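Kitchen Tips for Campaign Season

Romham votes in June, and my mailbox already holds 127 flyers.
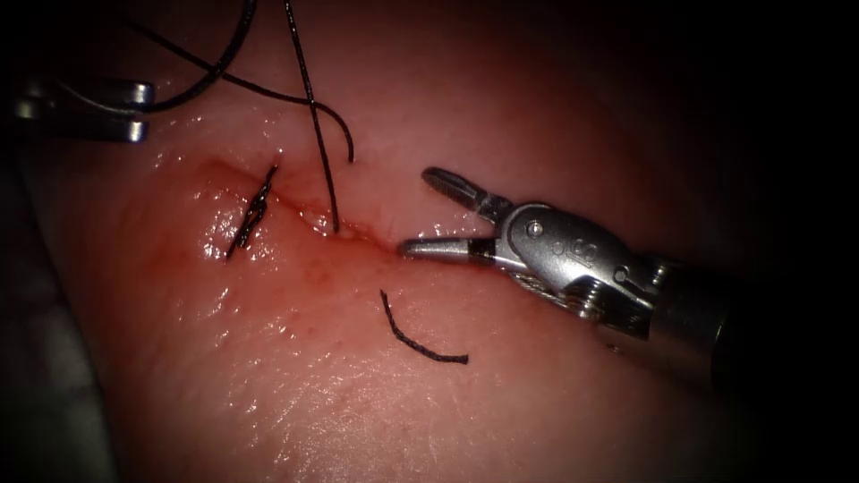
Black suture, knotted at one end of the cut.

Glossy mailers make poor kindling - use them under paint cans. 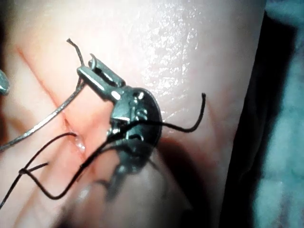 Yard sign stakes hold up tomatoes nicely. Wait until the polls close, or the Stevthorpe Road people will talk. 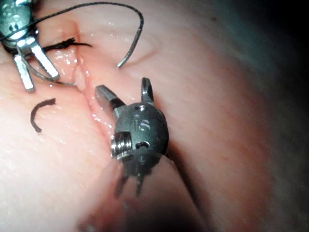

Rubber bands off the door hangers go in the junk drawer. Mercy Mushi keeps hers on the faucet.

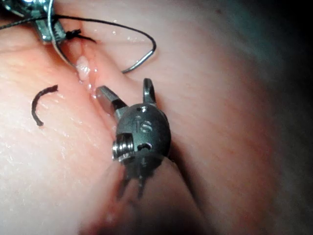 Candidate fridge magnets hold four sheets of paper, five if the incumbent paid for them.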